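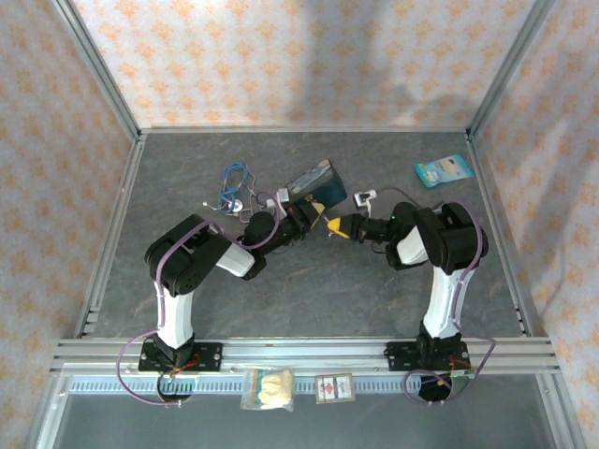
Orange damask on three sides, dark veined floor

tinroof_annie
Finally got paper up! It's the Bresetti damask in off-white with the orange flowers, back wall and both sides, and I am so happy with it I keep walking past just to look. The floor is the dark gray with the faint marble veins. I used 5 rolls and the rows line up better than I had any right to expect.

Question for the group: is it too much with that floor? My sister says I should have gone light underneath.

Lalstead_Lou
Not too much at all. A pale floor would wash the whole thing out. Leave it!

Reda Ezzat
I'll disagree with Lou a little. I love the paper, but three walls of a busy repeat gets tiring. I did the same with an Imari print in April and ended up painting the side walls plain. Much calmer.

tinroof_annie
Hmm, I did think about plain sides. But the silver profiles at the corners already break it up, and I like how the pattern carries on past them. The veins in the floor are brownish in some light too – they pick up the orange more than I expected.

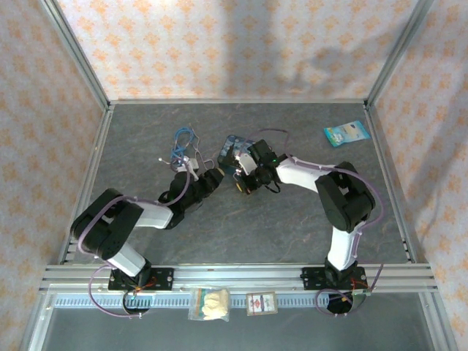 Samah Lahlou thinks the sides should stay, and that a warmer lamp would do more for the room than paint ever could. She ran a 90 cm strip light over hers and the cream went buttery.

Lalstead_Lou
Agree with Samah on the lamp. What's going in there, anyway? You can't stop at wallpaper!

tinroof_annie
Ha, well, I've got a Starry Night piece and I'm nuts about it. All that deep blue next to the orange – they make each other louder. My favorite bit is the little village down in the corner with the lit windows.
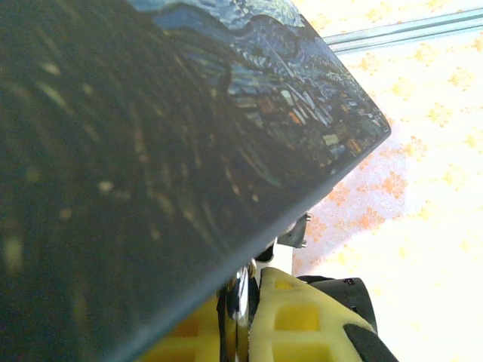
I've always liked the houses better than the sky, even as a kid when we had the poster in the hall. The yellow in those windows is so close to the orange in the damask that I'd swear it was planned.

Reda Ezzat
OK, the blue helps. I still say two patterns are fighting, though. Swirls against neat rows?

tinroof_annie
Let them fight! The cypress is so dark it gives your eye somewhere to rest.

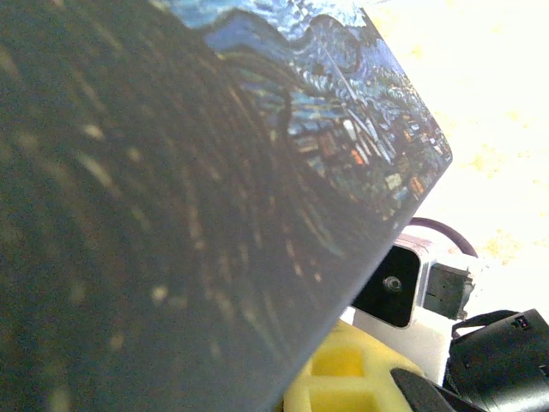 Samah Lahlou
Re: lamp
Mine is the Žukauskas one, the warm setting. Try it in the evening before you decide on the side walls.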